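Speaker notes – Small Tables, Big Messes (Stenham library talk)

Slide 1. Hello and thanks. Say who I am, mention the shop (Firkness, by the bus stop), then get the first peg set out of the bag straight away so people have something to pass around while I talk!

Slide 2. How I got into this. Natsumi Hirose lent me her stacking set one January and I never really gave it back. I now have 108 loose pieces in a cookie tin and I love every one of them – hold up the tin, rattle it.

Slide 3. Pegs and bases. A peg on its own is a nuisance, it rolls under the couch and the dog gets it. Put it in a wide base and suddenly you can build on it. Ask who has stepped on one at night (hands up, wait for the laugh).

Slide 4. What goes on top. Pause here and let them look at the blue piece and the short peg. I like a light wood peg with one strong color on it, and the dark green base looks great on a pale table. Somebody always asks about paint, so say I'll get to it at the end.

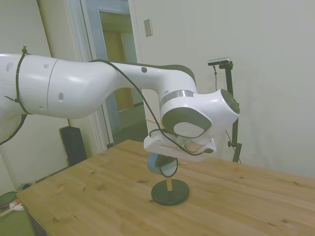 Slide 5. Storing it all

Shota Kudo's shoebox method: bases flat on the bottom, pegs lying down, colored pieces in an old sock. Mine is the tin, his is much tidier. Show both. If the clock says past 7:40, skip the sock story.

Slide 6. Paint, then questions. Two thin coats, and leave the bottom of the peg bare or it won't fit back in the hole. Sign-up sheet for the next evening is by the door, 31 places.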